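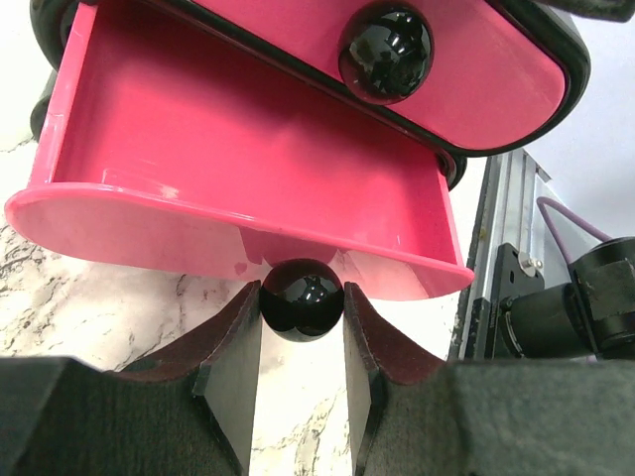 Datasets > Manipulation > Kultgate Finger Comparison > README

# Kultgate Finger Comparison

We wanted to know how much of a bimanual cell's performance comes down to what you put on the last two inches of the arm. Quite a lot! This set holds 598 teleoperated episodes recorded with the same arms and the same tabletop, swapping only the fingers and the pads. If you've ever lost an afternoon to a slippery lipstick cap, you'll probably enjoy digging through it.

Last updated May 31, 2025. Maintained by Poonam Solanki and Baltasar Ulloa.

## What's in it

Makeup items, mostly: bottles, tubes, compacts, pencils. They're great test objects — small, glossy, often round, and full of thin edges. Flat palettes were the ones we argued over most. Picked up edge-on they give the fingers very little to work with, and operators had strong feelings about which pads they wanted for that.
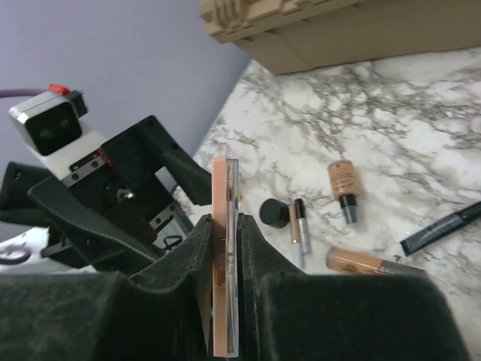
The soft pads (`pad_soft` in the metadata) were the favorite for anything with a clear lid. Rocío recorded most of those episodes and kept notes on every regrasp, which you'll find in `notes/regrasp.csv`. The notes are a mix of English and Spanish and we've left them that way.

There's also a smaller group of drawer and ball episodes under `extras/`. We love these, but the task wording changed partway through, so keep them out of your main numbers.

## Cell layout

Two arms on a shared track, walls on three sides, marble-pattern top. Every episode has one fixed view plus a wrist view per arm.

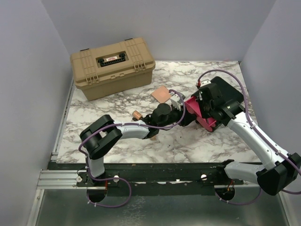
Fixed view: both arms over the tabletop, toolbox toward the back left.

Finger sets can differ between left and right. Read `finger_left` and `finger_right` separately and don't assume a matched pair. The Jirnano controller logs joint positions and gripper width; the older Carkport logs have joint positions only.

## Finger sets

- `flat_thin`: blade-style fingers, good reach into tight spots
- `pad_soft`: wide, covered, forgiving
- `tooth_step`: stepped profile with a pointed tip

`tooth_step` was Leandro's idea and it's the one we're most excited about. It leaves a nice wide gap in the wrist view, so you can still see what you're reaching for on a crowded table.

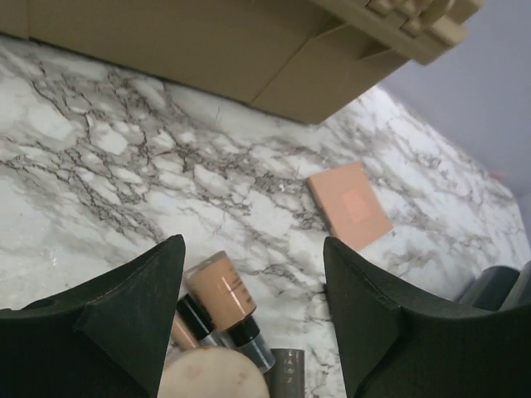 Clusters are where the sets really pull apart in our scoring. A single compact out in the open is easy for all three. Bottles lying against each other are a different story, and we'd love to see what other people's policies do with them.

## Known issues

- Glare on the tabletop in some wrist views. Fixed exposure, no correction applied.
- Gripper width drifts by a hair after long sessions. Zeroed in December, not since.
- 20 episodes have no pad label. Filter on `pad != null`.

## Contact

Questions or odd files: write to Jean Moffat at the Aravena lab desk and include the episode ID.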